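I got the binder on my first morning at Nanbridge, and I swear it weighed more than the tool did. Rules for Hand Tools, Shoes and Sandals, 12 chapters. Jeanine Stevens dropped it on my desk and said I'd be the one keeping it up to date, and wasn't that nice, because the last person had gone off to Derura and left chapter seven half written.

Chapter seven was pads.

You'd think pads would be easy! It's a bit of rubber on a finger. But by April I had five different people telling me five different things about when a pad is done, and every one of them had been doing it longer than me. Crisanto went by feel. He'd run his thumb down the face, hum a little, and say "she's got another week." Hubert Baumgartner wanted a number. He wanted 3,000 grips and then off it comes, good or bad, no arguing, and he'd have had it carved over the door if they'd let him.

I wrote it his way first – it's so much easier to type a number than a thumb. Then one of the counters read 3,462 before anyone spotted it, and that set had been working shoes all afternoon with the rest of us standing right there. So much for the door.

So I started over, with my coffee and my bad handwriting, and I went and stood at the table and just looked for a change. I wrote "LOOK AT THE TIPS" at the top of a page and underlined it till the pen went through.

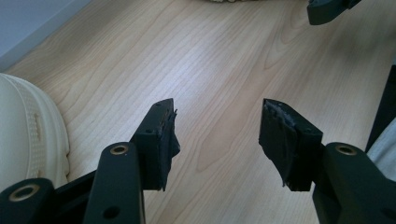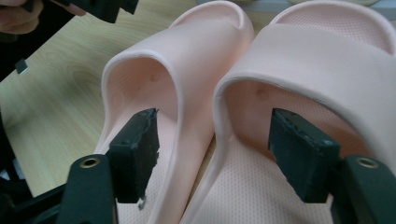
Worn pads on the fingers, every time I looked. 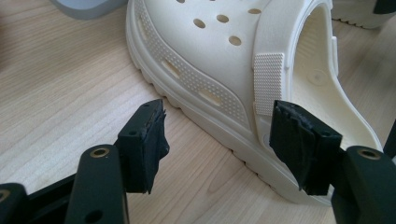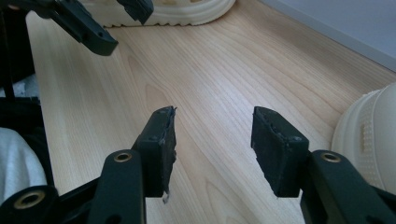 Tineke Verbruggen read my draft over lunch and told me that a rule saying "worn" was no rule at all, that she had worn boots and worn knees and nobody had swapped those out, and would I please write down what a person was supposed to see. A torn edge? A flap? Something hanging off? And who gets to stop the work when they see it, she wanted to know, the one holding the tool or the one with the binder?

Well, that got me. I'd been so busy with the rubber that I'd left out the people.

I went home and wrote it again at the kitchen table, and I kept it to one page (Jeanine thought the printer had jammed). It went like this. Look at both tips before you pick anything up. If an edge has lifted or a piece is hanging, put the tool down and tag it. Whoever is holding it makes the call. You don't have to ask, and you don't have to explain it to Hubert.

He took that last bit better than I expected, I'll say that. He only asked if the count could stay in somewhere, as a backstop, and I put it in at the bottom in smaller type. Crisanto wanted to know if he could still use his thumb. I said sure, after he'd looked.

The page went up by the tag box on a strip of tape. I took the tool off the rack next morning, turned it toward the window, and checked the left tip, then the right one. Then I reached for a tag and asked Crisanto if he had a pen.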